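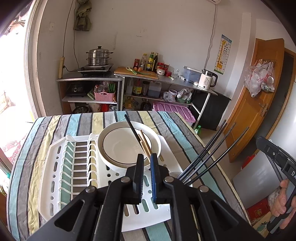 Tableware hygiene: revised rinse and drying limits for shared kitchens

The Stirex building has updated its procedure for communal tableware, effective in February. The change follows a water test arranged by Kwok-wai Yu, which put hardness in the third-floor supply well above the level the old detergent dose was set for. Scale on glazed surfaces holds detergent residue and slows drainage.

The detergent dose for hand washing is now 3 ml per liter. Wash water should be changed when it no longer holds a foam layer. Items are rinsed under running water for 15 seconds, inside surface first, and then left to air dry. Cloth drying is discontinued on all floors.
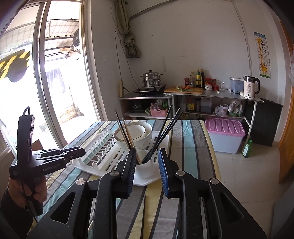 Untreated wood needs separate handling. It absorbs water along the end grain and releases it slowly, so a piece that feels dry on the surface can still be damp at the core. Wooden utensils should not be soaked. Stand them with the eating end up and leave space between them for air to pass. Replace any that show dark spots, splits or a raised grain. Lacquered and plastic utensils may be washed with the plates.

Racks and drip trays are to be descaled monthly with a citric acid solution, then rinsed twice. Kipchumba Mabula has the measuring cups and the acid.

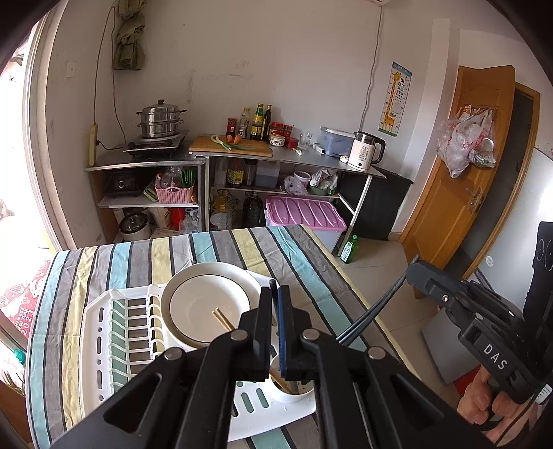 The old dosing cards are still posted in several kitchens and give the previous figure. Please remove them. Replacement cards are at the Grelier desk, along with the log sheet for descaling dates. Maritza Huamán will collect completed sheets at the end of each month. Questions about the water test go to Kwok-wai Yu, extension 29.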